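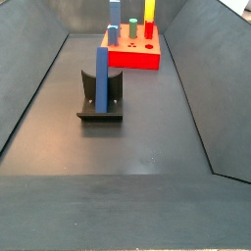
Bin 2, peg board task, collection notes

07/01/2020

Second day on the Nuritz bin with the red board. Target for the Bruvska set is 255 usable episodes before we hand anything over for training. We started the day with 75 kept from the first day and ended it with 178, so 103 new ones kept. Better than I expected after the morning we had.

Task as it stands: take the blue bar out of the black holder, bring it to the board, touch it down, put it back upright in the holder. The pegs already in the board stay where they are for this set. The big single hole and the group of three stay open as well. Clemitance want to use the same board later for insertion, so I would like the background to look the same in both sets and only the instruction to differ.

Start state check before every episode:

Holder on the floor, in front of the board and to the left
Bar standing in the holder, bottom end down on the base plate
Two blue pegs, green, red and yellow all in the board
Arm parked out of the camera view
Still saved from the fixed camera before the operator takes over

The still matters more than it sounds. On the first day we only saved the video, and the first few images of each one sometimes had the gripper already coming in. That made it slow to compare one start with another. Now the logger takes the still by itself when the arm reports parked and won't arm the pedal until the file is written. It adds a little wait each time. The operators grumbled for the first hour and then stopped.

Camera view is tight. The two tallest pegs run out of the top of the picture. I thought about raising the camera, but then the bar gets small, and the bar is what the policy has to find. Left as it is. If Clemitance need the peg tops we will have to add a second view, and I don't want to change this one halfway through a set.

Trouble in the morning: the controller clock and the camera clock had drifted apart overnight. Gripper closing showed up in the log before the fingers reached the bar in the video. Threw away everything from before the first break and restarted both machines. After that the offset stayed under one video frame all day. Added a check to the start script that refuses to run if the clocks disagree. Should have done that in November when the Gachanja rig had the same fault.

Second problem was the return. The cradle on the holder is shallow and the bar needs to come down nearly straight. Operators who were quick on the pick were often not quick on the return, and we got a lot of episodes with three or four tries at the end. I have kept those where the bar ends up standing without help, and tagged them "retry". I don't want to lose them. A learner that has only seen clean returns does not know what to do when it is a bit off. But I also don't want them to be half the set, so from now on we cap retries at one in five and look at the balance at the end of each block.

Anything where a hand had to go into the bin is marked as failed at the point the hand goes in, and the rest is cut.

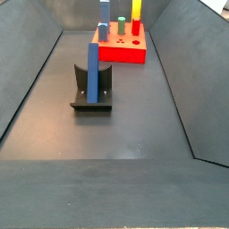 Page last changed: 07/01/2020, lab notebook, bin 2

Comparing start stills. I went through them at the end of the day, flicking from one to the next on the big monitor. Most pairs are hard to tell apart by eye. Good for checking that nothing has been knocked, less good for training. The holder is going back to nearly the same place every time, and so is the bar. Operators do this without thinking, they like things tidy. I had asked for "some variation" and that is plainly not enough of an instruction.

So for the remaining episodes we do it in a fixed way:

Move the holder after every fifth episode, using the position list next to the keyboard
Turn the holder a little as well on every second move
Leave the board alone
Do not move anything during an episode, even if it looks wrong

The position list has 12 places, all on the left two thirds of the floor. I left out the strip close to the right wall. The wrist comes too near the wall there and the safety stop trips. If we want that area we need the shorter fingers, and those are still on the Gachanja rig.

Lighting. There is a brighter area on the floor and it seems to depend a lot on the angle of the lamp. I don't mind it being there but I would like to know when it changes. Lamp position is now marked with tape on the stand. We could do a small block at the end with the lamp moved on purpose and keep it as a test set, not for training.

Also a few small white specks down near the front wall. They show up in the stills. The old segmentation script once picked up this sort of thing as an object on a different bin, so I ran it on a handful of today's stills and it found the holder, the bar and the board and nothing else. Wipe the floor between blocks, not in the middle of one — otherwise the background changes partway and we have to note it.

Numbers for the day: 188 recorded, 103 kept. The rest were the clock fault, hands in the bin, and a few where the operator pressed the pedal too early. Retries are tagged in the index but I have not worked out the share yet.

Labels: one sentence per episode, written by the operator straight after. I read through the first block and the wording is all over the place. "Blue stick", "blue bar", "the long block". I have left them. The Bruvska people said they want mixed wording. What I did fix was where someone wrote "blue peg", as there are two other blue pieces in the board and it could mean any of them.

To do before next session:

Print the position list again, larger
Copy the stills to the shared disk and check the file count against the index
Ask Nuritz if they have a second holder of the same kind, this one has had a lot of knocks
Try replaying ten episodes open loop and see how many still end with the bar standing
Work out the retry share

Still need 77 to reach target. At the rate after the restart that is one more day, perhaps less if the moves don't slow us down much.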